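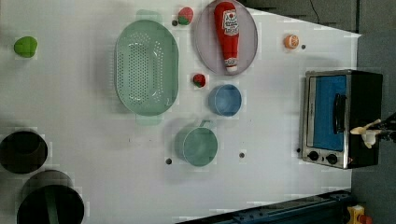

The question about garment measurements on the Zavala blouse pattern came up again this week, so I went back and measured my own. I cut a straight US 14 with no changes. The printed bust figure is for the body, and the one on the inside flap is for the finished garment, so if you compare the two you get the ease. Mine came out to the finished number within a quarter inch at the bust and hip. The sleeve was short by more than that, and I think it is the pattern and not my seams. As for color, the red I used is close to the ketchup bottle on the plate, and the Stullus mint that several people ordered is a near match for the colander, maybe a little grayer in daylight.

On 2020-10-13 a list member wrote:

> I have the Zavala blouse, the Wodell skirt and the
> Emholm wrap top all waiting to be cut. The size charts
> don't agree with each other. I am a 14 in one and
> between sizes in the other two. Do I go by bust or by
> the finished measurement? Also, has anyone washed the
> Stullus cotton at a normal temperature? The store page
> only says "may shrink."

For the Zavala, go by high bust and then check the finished measurement. If you are full in the bust, you will want to add there and leave the shoulders alone. The shoulders are already wide.

The Wodell skirt is simpler. Pick your size by the hip. The waistband is elastic in back and will forgive up to 20 percent or so of stretch before it starts to look gathered. I would cut the band last, after trying on the skirt basted.

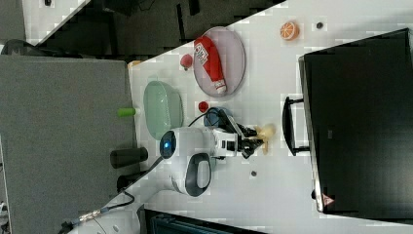
The Emholm is the one that gave me trouble. Their chart is in centimeters and the inch column was rounded, in places by a full half inch. Use the centimeters. The wrap crosses low, and I added a snap at the overlap. The tie on the left side is longer than it needs to be, and I took mine down before hemming it.

On the Stullus cotton, I washed a 50 centimeter square before cutting anything. It lost more in length than in width, enough that I now wash the whole piece twice and buy extra. The red bled a little in the first wash and was clear in the second. I have not tried the mint.

One correction to the pattern list in our archive: the Wodell skirt with pockets is number 1287. The number listed there now is for the version without them, and the two use different front pieces.

If someone has made the Emholm in a knit, I would like to know whether you went down a size.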